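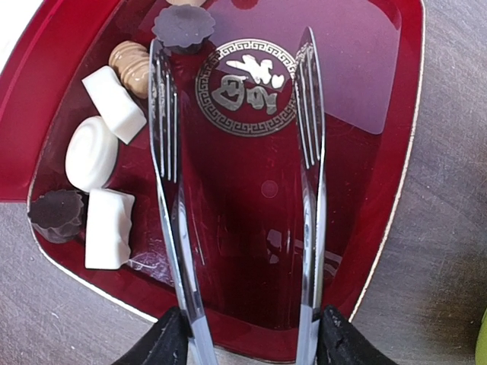

Red lacquer tray, gold emblem. Note the glare at upper right.

15 Jun 2025
Coating wear, tableware set, continued

Subject: gloss loss on lacquered and glazed ware after repeated washing. Purpose is to decide whether the Skurell rinse aid stays in the procedure or goes.

Gloss meter warmed up and checked on the black tile before and after the run. No drift worth recording. All readings at 60 degrees, which suits the ceramics. Lacquer is near the top of the scale at that angle and the 20 degree head would separate the pieces better. The 20 degree head is still at Plernby for repair, expected back in September. Until then lacquer results are for ranking only.

Wash counter stood at 1,798 at the start of the day and 2,177 at the end of the block. Target is 3,000. Samples come out for reading every 300 cycles from the last zero, so the next pull falls inside the coming block. Do not stop the machine early to make the figures tidy. The earlier short block cost us a full reheat and the first readings after it were low across the board.

Detergent: Biltora powder, same batch as before. Dose by weight. The scoop in the tub is not to be trusted, it packs differently depending on how damp the powder is.

Findings so far:

Glazed ceramic. No change outside the scatter of the meter. Small curved pieces give poor repeatability since the head rocks on them. Used the flat of the base where there was one, otherwise left them out.

Lacquer. Slight loss at the corners of the floor, none measurable in the middle. Printed decoration not read. The meter aperture straddles print and ground and the number means nothing.

Wood. Oil finish on the test boards has gone patchy. Expected. These were only put in as a load filler and should be swapped for something inert, as they are shedding fibre into the filter.

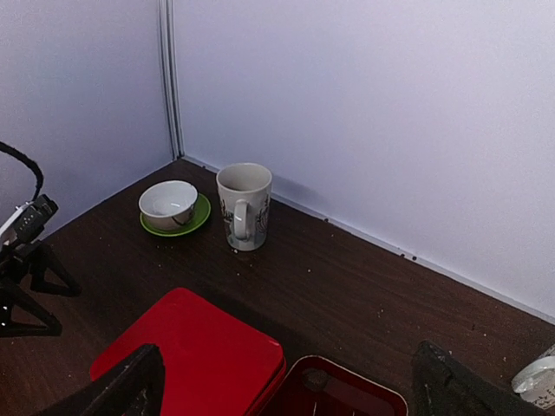
Rinse water

Hardness came up between morning and afternoon. Softener had not regenerated. Timer was set to the wrong hour after the power cut. Reset it and ran one regeneration by hand. Afternoon pieces showed light spotting, wiped with deionised water before reading. Spots lifted with no residue, so taken as scale and not etching. Marked those rows in the sheet with an S.

The Shahbazi method calls for air drying on edge for a fixed period. We have been towel drying for speed. Tried both on spare pieces: towel dried read lower and with more spread, presumably lint. Going back to air drying.
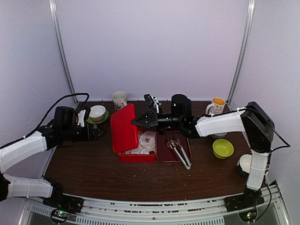
It adds a wait to each pull but the rack is large enough to stagger the pieces, and the first will be ready by the time the last is out. Cloth lint on the meter lens may also explain the odd pair of readings in the previous block. Lens cleaned, pair left in the sheet with a query.

To do
Order inert filler pieces.
Ask Plernby for a firm date on the 20 degree head.
Fit a new filter mesh before the next block.
Check softener timer again after restart.
Decide on Skurell once the 3,000 readings are in. On present figures there is no case either way.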